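Bench Notes: finger pads, round two

Hello again from the gripper corner! A few of you wrote in after the last issue asking whether we'd settled on pads for the hand-held units, and the short answer is no, but we're getting warmer. We've spent a good chunk of June 2019 on jewelry. Yes, jewelry. Ngozi Bassey at Wirnthorpe suggested it after I'd bragged a bit too loudly about how well we were doing with mugs and socks, and she was right to take me down a notch.

A bangle looks like the easiest thing in the world until you try to lift one off a tablecloth. It's smooth, it's low, and if you come in a hair too steep the fingertips ride up over the rim and you're pinching air. My habit now is to open wide, straddle the whole ring, and close slowly (I've been told I hold my breath, too).

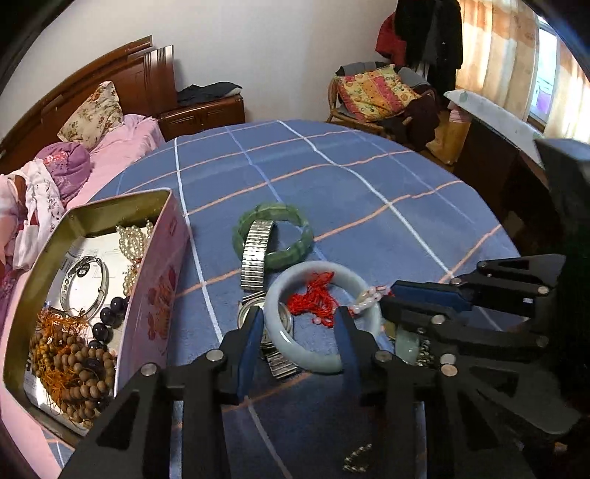

We've got 3 sets of pads in rotation. The blue ones are the ones I keep going back to. Talha Orakzai likes the harder Vatberg set and will argue for it over lunch, and he has a point: on beads, a soft pad wraps around two or three neighbors and drags the whole string along with it. On a flat watch or a pendant, though, I'd take the blue every time. The third set came from Igwe and I haven't warmed to it. Too slick at the tip for me, though I've only given it 5 sessions and Nneka Ezeani thinks I'm being unfair.

We're doing 50 tries per pad, mixed items, no tidying up between tries. That last bit was Nneka's rule and I grumbled, but the tangles are where you learn something! Pulling one strand out of a heap and leaving the rest put is a whole different job from picking up a single bracelet.

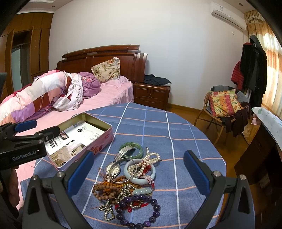

I'm at 33 with the blue pads as I write this, so no numbers yet, please don't ask. What I can say is that my wrist angle matters way more than I'd figured, and that working with two units at once takes getting used to. I kept bumping one with the other the first day. Slowing down helped, and so did keeping my elbows in.

If you've tried anything with thin chain, drop me a line. It's my weak spot and I'll happily steal your tricks. Next time: Talha's side of the story, in his own words.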